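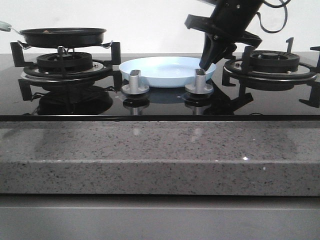 Cooktop station, fixed camera. Gripper at the plate, pan on the left burner.

Nundell Kitchen Kit: notes on the evaluation episodes

Version of Jul 3, 2022
Maintained by Joanne Fairclough and Nassoro Nyaga

What this is

Recordings we made while deciding whether to keep the Nundell kit past its trial period. The kit is sold as a ready-to-run arm, gripper and software bundle for kitchen handling tasks. The sales sheet says "works on any home cooktop." We had one home cooktop, so treat everything below as a report on one home cooktop.

Contents

193 episodes over 2 tasks:
plate_move: pick up a light plate by the rim and set it down at a marked goal
pan_shift: move a shallow frying pan from one burner to the other

Each episode has fixed-camera video, joint positions, gripper opening and a success label. There is no force data. The brochure mentions force sensing, but we never found a way to log it, and two emails to support got us a link to the brochure.

Labels

Michalis Nikolaidis and Fotis Zervas labeled every episode by hand. The kit also writes its own success flag, kept in the column vendor_ok. It disagrees with the human label in 32 episodes, nearly always by calling a dropped or tilted plate a success. Please don't train on vendor_ok. We left it in so you can check our complaint for yourself.

Known problems

Black glass reflects the burners and knobs, and plate detection suffers for it. Nundell suggests a matte mat, which rather spoils the "any home cooktop" part.
Calibration was redone in February after a software update. Episodes before and after should not be mixed without a look at the offsets file.
3 episodes have no joint data. They are listed in missing.txt.
Gas was off throughout. Nothing in this set says anything about cooking.

Would we buy it?

Stelios Sarantis would, for the gripper alone. The rest of us want to see the success flag fixed first, and a price that doesn't depend on who is asking.

License

Research use only. Send corrections to Joanne.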